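Repair circle takes on the swinging arm

The Rurusau repair circle meets again on Tuesday 10th April, and the evening belongs to a book. It is a Chinese textbook of mechanisms, got from the Kinier Street shop for less than the price of a sandwich, and the chapter in question deals with ways of making a small push bigger or a short movement longer. Members who have tried to shut the hall's back window will see the appeal.

Tetteh Nyarko, who reads Chinese slowly and gear drawings rather faster, has picked the large-angle oscillator to start with. A chain runs between a fixed sprocket and a small output sprocket, and a link on the small one does the swinging. He plans to build it from two dead bicycles and a shelf bracket. The bicycles have not been consulted.

Also down for discussion are the note on turning a 60° swing into a large one, and the lines about gears that end with an increase of 2.5 times.
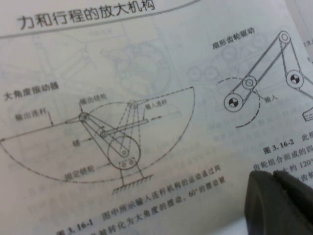
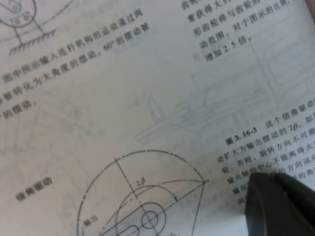 Pages from the chapter on force and stroke amplification.

What to bring

A pencil, squared paper and any bicycle chain you can bear to part with. Chains should be wiped first, as the Sulemana Room has had its carpet cleaned and would like to enjoy it for a while. Tea is included, biscuits are by negotiation.

Doors open at 7 and there are 11 stools, so the twelfth arrival gets the piano bench. A working model is promised for the June open day, as was last year's.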